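Please Pay for the Pattern, or Please Do Not Complain 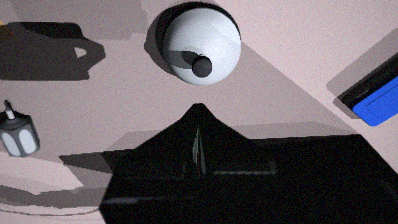

I knit since I was seven years old, and for most of this time I never paid for a pattern. My aunt had a box with papers, some of them copied by hand, and we took from the box what we wanted. So I understand very well the people who write under every new sweater the same question: is it free?

My opinion changed slowly. Last November I joined a test knit for a cardigan by Keabetswe Van Wyk, who sells her patterns on her own small site under the name Condby. I was one of the testers for the largest size. Before this I believed that a pattern is a person knitting a nice thing and then writing down what she did. The file we received had nine sizes and 73 notes in the margin, and after we had finished, it had more. The sleeve cap in my size was wrong by 4 rows. She calculated it again the same evening, and then she calculated also the two sizes next to it, and she sent us new pages before breakfast.

The pattern costs less than one skein of the yarn I used for it. I want to stay a moment with this fact. A knitter in my group bought yarn from Naidoo for this same cardigan, the hand-dyed one, in the green which is always sold out. She paid for it without any discussion. Then she asked me if I could send her my copy of the pattern, because "it is only a PDF."

I did not send it, and it was a little uncomfortable between us for some weeks.

Mandla Engelbrecht, who teaches the Fair Isle class at our library, does not agree with me. He says that knitting was always shared, that the stitches belong to all people, and that a hat is a hat. About the stitches he is right. I can cast on 189 stitches and make a yoke from my own head, and I owe money to no person. But when I do this, I must also do the arithmetic, and if the neck is too wide I must rip it back myself. When I buy the pattern, another person has already ripped it back for me.

I do not say that free patterns are bad. The first lace shawl I finished was from a free pattern, Fusby, and it was written with more care than many I have bought since. I still recommend it to beginners. What I find difficult is the tone in which some knitters speak to the designer of a free pattern. I have read more than 400 comments under that shawl, and a good part of them are complaints: there is no chart for row 30, why is there no video, why does she not answer. She made a gift, and people want from her a customer service.

If you cannot pay, there are libraries, old magazines, and many designers who will give you a code if you ask politely. Keabetswe does it, and she does not ask for an explanation. I asked her once whether people take advantage of this. She said probably yes, and went back to her sleeve.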